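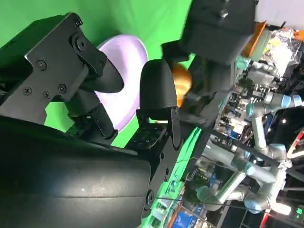 **Dish rack rusting at the welds**

My Nivano rack has rust at the lower joints after one winter. The coating looks fine elsewhere. Can it be stopped, or do I replace it? Water here is hard.

**grisholm_tap**

Sand the joints to bare metal with 1000 grit, wipe with alcohol and apply two thin coats of clear epoxy. Let it cure for 30 hours before loading. Empty the drip tray daily -- standing water is what attacks the welds.

**caltholm88**

Just buy stainless. Mine is a Mogensen, no problems so far.

**lowersink**

Epoxy works on the outside of a joint only. If the tube is open at the foot, it rusts from inside and the coating lifts again. Check the feet first. Plug any open ends with silicone once the tube is dry.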